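Thread on the Skamby hand-held gripper kit. We've had two pairs on loan and I said I'd write up what I think before they go back. No discount, no deal with the seller.

What you get in the base kit: a left and a right unit, a charging dock, a spare set of fingers, a carry case. You hold one in each hand and do the chore yourself. The recordings go to whoever trains your arm.

We used them mostly on clothes. Folding on a bed is what our customers ask for more than anything else. 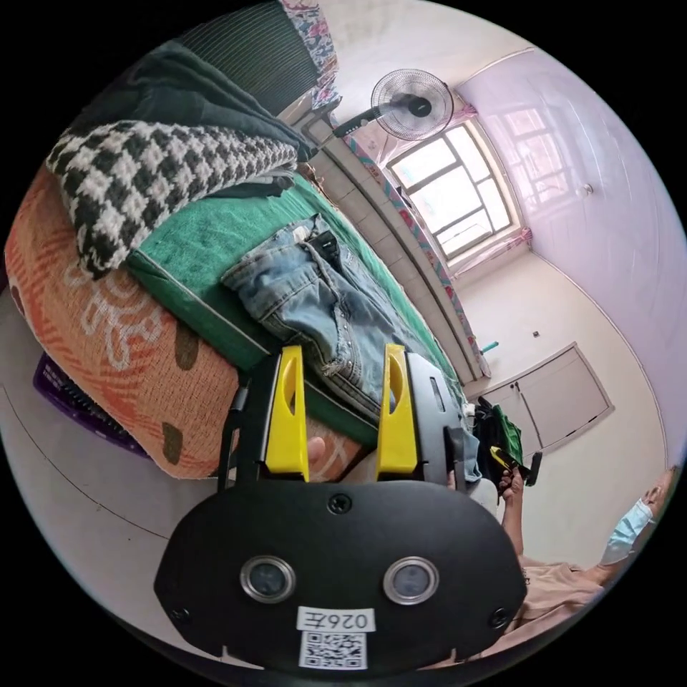
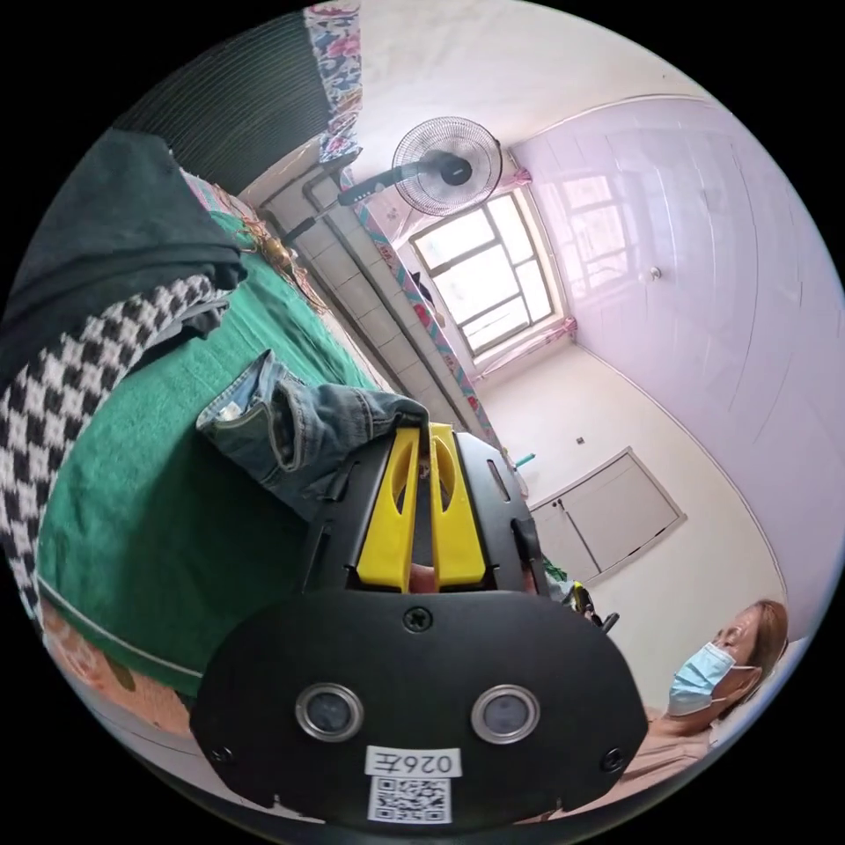
Jeans are a fair test. The denim is stiff, the waistband is thick and the hem wants to roll. The fingers closed on a single edge most of the time. On thin T-shirts I had to pinch twice more often than I'd like.

Weight is okay for the first hour. After that you feel it in the wrist. Rahel Ortner did the longest stretch on our side and asked for a strap by the end of it. Skamby sells one, but it isn't in the box. It should be.

Battery: 105 minutes per charge, measured with recording on the whole time. The product page promises more. Swapping is quick, so buy the second set of batteries if you plan on full days.

Setup took me one evening. Pairing left and right is the slow part. If the two clocks drift you get a warning in the app, but only after you stop recording. I lost 6 takes that way before I learned to check first.

We kept 184 takes out of the loan period. Zhuoran Hou went through them and threw out fewer than with the Tomar set we rented last May. Most of the rejects were me moving too fast.

Compared with the Tomar: the Skamby is easier to clean and the fingers swap without tools. The Tomar has the better app and better printed instructions. Price is close enough that I wouldn't decide on it.

Support: I wrote to them on 3/30/21 about the clock warning and had a reply from Toon Michiels the next morning. He sent a beta build. It fixed the late warning on one pair. The other pair still does it.

Things I'd change: strap in the box, a louder beep at start and stop, and a case that closes with the fingers on. Right now you take them off every time you pack up.

We're ordering one pair for the Cullisach office and will rent a second when we need it. If you've run these on towels or bedding for more than a week, reply with how the finger pads held up. Ours still look fine but I don't trust a short loan on that.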